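I went to the open day at Rastlow with a notebook and a bad attitude, and I came home with both. The firm had taken over the old chapel hall in Butby for the afternoon, laid on tea, and invited anyone who cared to come and see what its grippers could do. By the sign-in sheet, nearly 1140 people did over the day. I doubt most of them got close enough to see much.

Raluca Dumitrescu gave the opening talk. She was clear and quick and used the word "household" a great deal. Grippers would soon be clearing our tables and packing our cupboards. When a man near the front asked how soon, she said it depended on the household. I wrote that down.

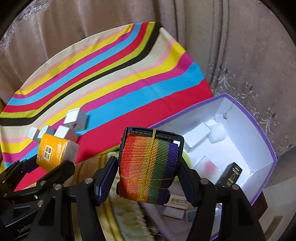
My quarrel is with the choice of objects. A demonstration is an argument, and whoever picks the props has picked half the conclusion. Ask a machine to hold a thing with two flat sides and a stiff frame and you have asked it a fairly kind question. The pin art toy looked like a hard case, all those tiny rounded heads in rainbow bands, but it had two yellow rubber bands crossed over it to keep the pins in place, and the jaws had only the sides to deal with. I'd have liked to see the bands come off. I'd have liked to see the packet of tissues tried too, as a soft packet is much closer to what lives in my kitchen.

Kamil Vlček, who was answering questions at the tea table, took this well enough. He said you start with what can be held and work towards what can't. Fair. But then say so from the platform, and leave the cupboards out of it.

The leaflet claimed 1773 successful grasps in testing. It didn't say how many were tried. I asked two members of staff and got two different answers, one of which was that the figure came from Plinonum and I should write to them. I have written.

I don't think anyone in Butby was lied to. People clapped, the children wanted another go, and the tea was good. I would go again next August if they let visitors bring something from home. I'd bring a wet dishcloth and a bag of flour with the top open.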